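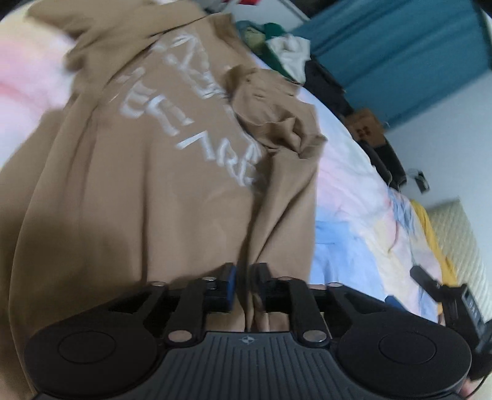

Figura 4.1. Prenda de tela color canela sobre ropa de cama de tonos pastel.

# Capítulo 4. La música coral en las congregaciones urbanas

El canto colectivo ocupa un lugar estable en la vida de las iglesias urbanas. En este capítulo se estudia cómo se organiza un coro parroquial, quién decide el repertorio y qué relación mantiene la música del templo con la industria discográfica.

El caso principal es el coro de la congregación de Jisdale, que cuenta con 29 voces estables y ensaya en una nave con capacidad para 700 personas. Su archivo conserva 2,744 partituras, entre himnos impresos, arreglos manuscritos y copias sin fecha. El segundo caso, el de Varnik, es más reciente: el coro carece de archivo propio y aprende las piezas de oído.

## 4.1 El director de música

El director de música elige los cantos de cada servicio, prepara a los solistas y acuerda con el pastor la duración de las intervenciones. En Jisdale el cargo es remunerado. En Varnik se renueva cada octubre por votación de los miembros del coro.

Muchos cantantes de música religiosa se forman en estos grupos antes de grabar por su cuenta. El sello Sutanto, estudiado en el apartado 4.3, publicó 11 discos con intérpretes procedentes de coros de iglesia. El paso al estudio modifica la forma de cantar: se acortan las repeticiones y la respuesta de la asamblea pasa a un grupo reducido de voces.

### Términos clave

- **Antífona:** canto breve que precede o sigue a un salmo.
- **Llamada y respuesta:** alternancia entre solista y grupo.
- **Himnario:** colección de himnos de uso común en una congregación.

Antes de continuar, conviene repasar el apartado 3.2, dedicado a la liturgia y sus partes.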